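We got to Viltari just after ten, in the sort of April drizzle that makes a factory open day feel like a very good idea. Romana Jurčo met our lot at the door, handed out visitor badges and took us up the back stairs, because the lift was full of boxes from Kollár. There were 17 of us, mostly neighbours being nosy (me included).

I'd expected conveyor belts and noise, and the ground floor did have a bit of that, but my favourite stop was the small parts room upstairs. It's all white tables and yellow trays, everything sorted by type before it goes anywhere near a product. I could have stayed an hour – I love a tidy tray! 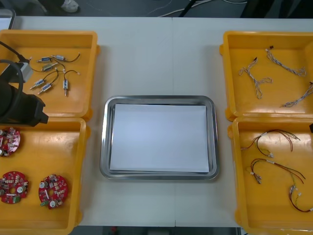 Solenoids in one yellow tray, round red circuit boards in another, and the steel tray in the middle lined with white paper.

Romana passed a spare solenoid round so we could push the little plunger in and out, and I was far more pleased by this than a grown woman should be. They get through 400 of them in a busy week, she told us, most of them for the Unano door locks. Somebody asked why the boards were round and the answer was simply that the housing is.

Then tea and a poppy seed slice in the canteen, 40 minutes of chat, and a look at the old Brornell press by the loading bay. Parking is free but fills up early, so go by bus if you can – the stop is right outside the gate.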